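Harkum Service Desk
Ticket 146: Packing cell 4 stops and waits, staff don't know what it's waiting for
Status: Open, with supplier
Raised by: Silvana Vieira, packing
Assigned to: Doğukan Oral

Silvana Vieira
Cell 4 has stopped again with the amber light on and "OPERATOR ASSIST" on the screen. It doesn't say what sort of assist. I opened the guard, looked at it encouragingly, closed the guard and pressed resume. It carried on for 8 cartons and stopped again. Under the old system the operator was me and I generally knew what I wanted.

Doğukan Oral
Thanks Silvana. Which carton size, and is it stopping before or after the lid opens?

Silvana Vieira
Small returns carton, the one with the lid that folds back. Lid opens fine. It stops when it has the carton up off the table and is meant to bring it across to the big one.

Doğukan Oral
Pulled the log. The fault is "flap not confirmed", which the screen translates as OPERATOR ASSIST to be friendly. The cell checks the flaps on the large carton before it moves, and if they aren't where it expects, it waits for a person. I've asked for the real fault name to be put on the screen.

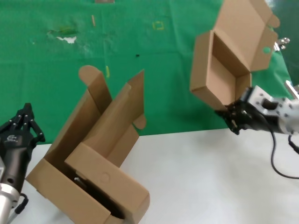

I've also loosened the flap tolerance one step. Please run the small cartons through this afternoon and write down each stop, with the time and what you did to clear it.

Silvana Vieira
Done. Four stops between lunch and knock-off. Three cleared by pressing resume. One cleared by me pushing a flap with one finger, for which I have a Certificate III.

Can I add something that isn't a fault? The roster has me down as "supervising" two cells while doing labels at the far bench. I can't see the amber light from the far bench. So either I do labels and the cell sits there sulking, or I stand beside it like somebody waiting for a kettle. Hatice on nights has the same trouble and has been dragging the label printer over on a trolley.

Mitra Nikzad
Jumping in as shift lead. The trolley is a trip hazard and also the best idea anyone has had since October. I'll get the label bench moved beside cell 4 properly. Doğukan, can we have a sounder on the amber light? A polite one. The Callar line has a siren and people there have gone a bit strange.

Doğukan Oral
Sounder ordered. Tusanier have the logs and want to know whether the flaps come pre-creased from the carton supplier. Does anyone know?

Hatice Başaran
Depends on the pallet. The good ones are creased. The other ones we crease by hand at the start of the shift — always have, it was never written down.

Doğukan Oral
It is now. Added to the start-up sheet and passed on to Tusanier. Leaving this open until they reply.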